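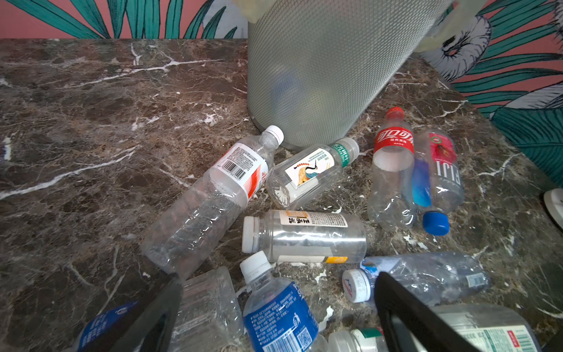 Nazar Onyshchenko wrote in to say his arm let go of a bottle halfway through a lift, kept moving to the bin as if it still had it, and opened its fingers over nothing. No fault light, no message. Could we please put something on the product page, he asked, before other people order the same fingers and lose a morning to it.

Fair enough. So we have.

Kusuma two-finger gripper, wrist mount
Revised product page - safety and fault notice added August

IMPORTANT - READ BEFORE ORDERING OR FITTING
Affects grippers on firmware 4 only. Earlier firmware does not have the fault but does not have soft grip either. If you don't use soft grip you can carry on as normal. Please still update when you can.

What goes wrong
In soft grip the fingers close until they feel resistance, then hold. With an empty drinks bottle the wall gives way after the fingers have stopped. Grip force drops. The gripper should notice and close up again. On firmware 4 it doesn't - it goes on reporting HELD to the arm, and the arm believes it.

Result: dropped bottle, arm carries on with its move. Next pick may go wrong as well if the dropped one has rolled into the path.

Worst on thin clear water bottles that are already a bit crushed. Thicker bottles mostly fine. Full bottles fine. Cans we have not seen it on, but we have not tried many.

The second fault (this is the safety one)
If the stop button is pressed while the gripper is wrongly reporting HELD, the fingers can close once more when the stop is released. Full travel, no warning. One customer in Clatilton had a glove nipped this way. Glove only, no injury, but we are treating it as serious and so should you.

UNTIL YOU HAVE UPDATED:
Do not reach between the fingers after a stop, even if the arm looks dead.
Switch the gripper off at its own supply before clearing a stuck or dropped bottle. The arm's stop is not enough.
Wait for the green light on the wrist to go out completley. It fades slowly.
Keep other people back while you restart.

Temporary fix
Turn off soft grip in the settings and use fixed width. Set it to 43 mm for ordinary small bottles, then try it on your own before leaving it to run. You will crush a few. Doesn't matter if they are going in the bin anyway, does matter if you are sorting for returns.

Slow the lift down too. Helps more than we expected - most of the drops we reproduced were in the first bit of the lift, when the bottle swings.

Pick across the body, below the shoulder. Not by the cap. Caps slip, and a loose one comes off.

Permanent fix
Firmware 5, free, from the downloads page. Takes a few minutes over the usual cable. Do not unplug during the update, the gripper will not start again without coming back to us. After the update run the finger check from the menu, fingers empty, nothing in reach.

Firmware 5 checks the force all the way through the move and sends a LOST signal if it falls away. Your arm program has to listen for LOST. If it was written for the older signals it will ignore it and you're back where you began. Foninari controllers pick it up automatically. Levis controllers need the small add-on file, same downloads page, bottom of the list.

Floors
Separate point but it came up in the same batch of emails. Dropped bottles roll a long way on a hard polished floor and the arm will not go looking for them outside its area. Walk round and pick up strays before anyone else does it with their ankle. Also shiny floors with a strong pattern can upset the wrist camera's depth reading near floor level. Clear plastic makes this worse. If picks are landing short, turn the room lights down a bit or add a soft lamp from the side, then calibrate again.

What's in the box
Gripper with two black fingers
Wrist plate and screws
Supply cable
Spare finger pads, one pair
Printed safety sheet - if yours does not mention the stop button fault it's the old one, throw it away and print the new one

Details
Finger pads rated for 2000 closes in normal use. Change sooner if shiny.
Not for glass. Not for anything sharp.
Indoor use only, keep dry. Sticky leftovers in bottles do get into the finger joints, wipe down daily.

Price
185 pounds for the replacement finger set. Complete gripper, ask us for a quote.
Anyone who has had a finger bent by the restart fault gets the set free. Send the serial number and a short note of what happend, no need to post the old ones back.

Stock
Grippers shipping now have firmware 5 already on. Resellers may still have older boxes. Check the version in the menu on first power-up, before the fingers go anywhere near a hand.

Reporting a fault
Use the contact form, choose Gripper - safety. Tell us firmware version, which controller, soft grip on or off, and what it was holding. Save the log before you restart if you can, restarting wipes it.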